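3.2 Block Sets and Table Surface

We were delighted by how much there is to say about foam cubes. Plain ones, with no letters and no printed dots, leave color as the only thing that tells one from another, and that makes them a wonderful material for studying how rows get built. Each layout in the Geklow collection starts with loose cubes on a table covered in smooth brown paper. The goal is a short row with the cubes side by side.

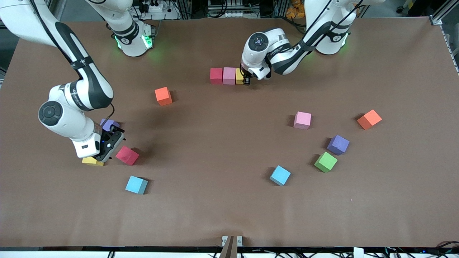
Figure 2. Colored foam cubes on brown paper, with a row of red, pink and yellow near the back middle of the table.

Color order matters a great deal to us. Red next to pink is a close pairing, and pink next to yellow is an easy one to read even in a small picture, so a single row can hold both kinds of border. We wrote 50 row orders and drew from them across 400 layouts, and the variety that came out of such a small list was a real pleasure to see!

The brown paper earned its place early. In our February trials at Manríquez we compared it with a white sheet, and the pale cubes stood out far better on brown. Foam is also forgiving: a cube can be squeezed a little while it is lined up with its neighbor. Gaps within a row are scored separately in Section 3.3.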